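Idach two-arm bench kit – our review after one budget round

I'm the one who does the equipment planning for our little automation group at Bromley, so this review is more about the money than the specs. Sorry if you came for torque curves!

The bench kit itself cost us $2,380, which got the black extrusion frame, the angled legs and the wooden top. The arms are a separate line in the quote and we already had ours, so I can't tell you much about Idach's pricing there. Hivholm quoted us $3,753 for a similar bench and it looked lovely, but I couldn't make the numbers work.

What I'd missed was the extras. Cable kit and clamps, $598. Freight, $84, fair enough for something that heavy. Put both in your first draft of the budget, because going back to ask for more was no fun at all.

On the good side, the frame is stiff and the rails take clamps wherever you want them – we've moved ours more times than I'd like to admit. The butcher-block top has a nice colour and plastic dishes show up well against it. Assembly took an afternoon and the instructions were decent.

My grumble is cable management. There's no tray or channel in the kit, and two arms come with a lot of cable. Kaushik sell a clip-on channel that's supposed to fit these rails, and I've pencilled it in for July.

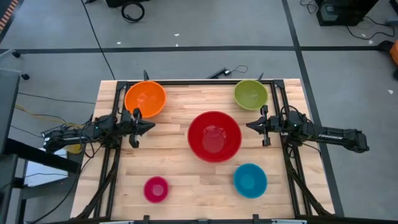 If the channel fits, I'll order a second bench from Idach next year and keep the same layout, mostly so we only need one set of spares. Four stars from me for now.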